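August 13, 2023

Spent the morning on the fall budget and I'm more excited than I expected to be about a spreadsheet. We have 2000 to spend before the end of September, and I think we can get the whole sorting station out of it if we're careful!

**What the money goes to**

1. Gripper fingers. Baston has the soft-tip pair for 800. I went back and forth on the rigid ones (cheaper, and we could sand the pads ourselves), but pencils roll and crayons are waxy, so soft tips it is. Ask if they sell the pads separately.
2. Wrist camera mount from Sonance, 100. Check the bolt pattern against our flange before ordering. Last time we didn't and had to drill an adapter.
3. Lighting. Millet has a diffuse panel I like a lot. No price yet, they owe me an email. Clear plastic is the worry here: rulers, protractors, see-through pen barrels. Would love to borrow a panel for a day first.
4. Bins and trays. Keep using the desk organizers and the black two-section tray for now. They cost next to nothing and the arm will have to cope with ordinary containers anyway. The tape rolls already have their spot in the tray. Crayons are next, by hand, so we know what order a person picks in before we plan reach and cycle time.
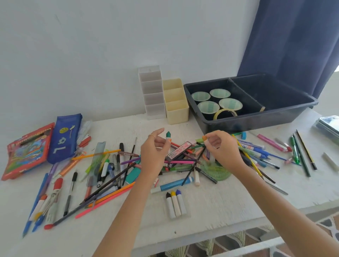
5. Spares. Hold back whatever is left for cables and a second set of fingers. Villby quotes 14 days on cables, so those go in first.

**To do**

- Measure table depth again, wall to front edge
- Longest item vs. max gripper opening (the ring of a tape roll too)
- Nudge Millet
- Put items 1 and 2 on one order form if purchasing lets us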